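**Is the Prillero gripper kit any good with see-through things?**

Roya Ghorbani

I've got up to 200 pounds left in the budget after buying the arms, and Kukwood keeps offering me the Prillero finger set. Their page says it "handles the everyday table". My everyday table has clear stemmed cups on it, and they fall over. Has anyone tried the fingers on one lying on its side?

**Yoshinori Aoki**

I've had the set since March. With mugs and blocks it's dull, and I mean that as praise. Clear cups are where the brochure goes quiet.

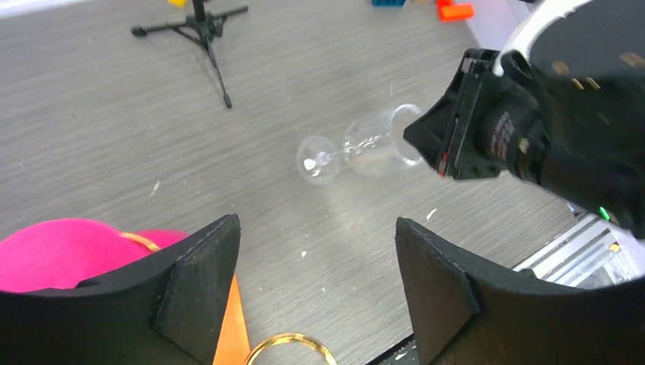

Go for the stem if you can get at it. The rim is a bigger target but the bowl likes to roll, and the software has a romantic idea of where clear walls begin. I logged 14 tries at the rim and got 4 lifts. The stem did better, though I stopped keeping score once I was enjoying myself.

Fitting took an evening. The manual is translated from something, possibly another manual.

**Hồ**

Get the Trenudberg ones. They're 1,149 but you only cry once.

**Roya Ghorbani**

Thanks both. I'll cry in instalments and order the Prillero. Yoshinori, did yours come with the spare pads or are those extra?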